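Latusdale votes to keep its breakfast hour, by a whisker
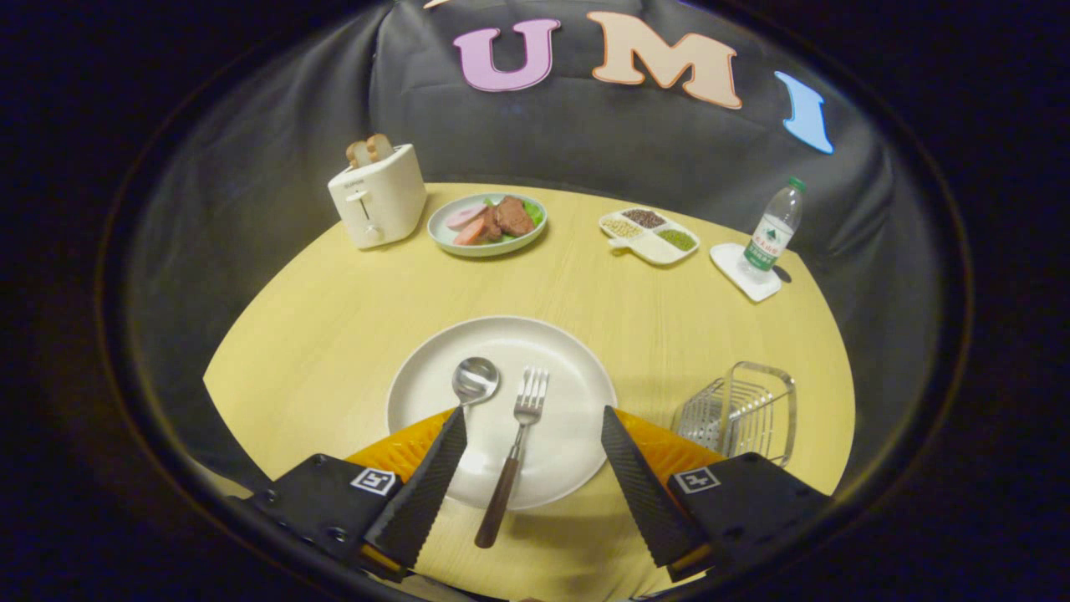 Residents of Latusdale have voted to keep the town's breakfast hour, the arrangement under which shops in the centre stay shut until half past nine so that everybody, shopkeepers included, can have something to eat first. The result was announced in the market hall shortly after eight in the evening, to an audience which had mostly eaten. It was close. Of the votes cast, 3,820 were for keeping the hour and 3,706 for scrapping it, and the losing side asked for a recount before the winning side had finished clapping. Few towns have argued so long over the meal that most of the country takes standing up, two slices of toast poking out of a cream-coloured toaster and one eye on the clock. In Latusdale the clock is the whole point.

The hour dates from the days of the Soltbridge mills, when the early shift came off hungry and the grocers found it cheaper to close than to serve people who were too tired to queue properly. The mills went long ago. The queueing has recovered. The hour stayed on, partly out of affection and partly, as the council's own report puts it, "in the absence of a decision".

A decision has now been made, and it is to carry on as before. This took 30 months, two public meetings, one exhibition of old photographs and a leaflet that had to be printed again after the first version gave the wrong opening time for the polling station at Soltbridge. It said half past nine.

Those who wanted the hour gone said it was costing the town money. Commuters on the early train walk past a parade of closed doors, they argued, and buy their coffee and their newspaper at the other end of the line. The Kolev bakery, which has stood opposite the station for longer than the present station has, put a sign in its window during the campaign reading "We are awake. We are just not allowed." The sign was up for most of the autumn, and sales of buns after half past nine are understood to have risen sharply.

Arlindo Assunção, who runs the ironmonger's on Salo Street and led the campaign to keep the hour, took the result calmly. "I have opened at half past nine for my entire working life," he said. "No one has ever needed a hinge at eight." Asked about the man who wrote to the council in the spring to say that he had once needed a hinge at eight, Mr Assunção said he knew who it was, and that it had been a bracket.

The rules are not quite as strict as visitors imagine. Chemists are exempt. So is the post office, although it has seldom made use of the fact. Cafés may open but may serve only food that could fairly be called breakfast, a phrase that has kept the council's legal officer busier than anyone expected. Porridge is breakfast. Kippers are breakfast. A sausage roll was ruled in, then out, then in again provided that it is eaten sitting down. Soup is not breakfast, and the café that tried it last winter was sent a letter, which now hangs framed by the till.

Turnout was the highest for any local vote since the one about the roundabout. Soltbridge, at the lower end of town, voted heavily to scrap the hour, while the streets up the hill voted heavily to keep it. Several people noted that the streets up the hill contain very few commuters and a great many retired shopkeepers. One of them, collecting her coat after the count, said she saw nothing odd in that. She had kept the hour for years when it suited nobody but her husband, she said, and now that it suited her she did not see why it should stop.

There were 168 spoiled papers, more than the gap between the two sides. Most were blank, but a fair number carried remarks, and the returning officer agreed to read out a few of the cleaner ones while the recount was being discussed. One voter had crossed out both choices and written in "second breakfast". Another had asked for an early night instead. A third had used the space to complain about the roundabout.

The recount was granted, carried out the same evening and changed nothing, except that the hall had been booked only until nine and the bowls club was waiting outside in the rain. Both camps went home by different doors, which is less dramatic than it sounds - one door leads to the car park and the other to the bus stop.

The council says that it will now look at what it calls "softer measures". These include letting newsagents sell through a hatch, and a trial of earlier opening in December, when people are buying presents and have less time for eggs. The hatch idea has some support on both sides. Mr Assunção said he had no objection to a hatch as such, and would be glad to supply the hinges after half past nine.

Kolev has said that it accepts the vote and will go on baking from four in the morning, as it always has, with the extractor fan pointing at the station platform. The bakery denies that the fan was turned round during the campaign. Passengers on the early train are less sure, and one of them has asked the council whether a smell counts as trading. The legal officer is looking into it and hopes to reply before the next meeting, which starts at ten.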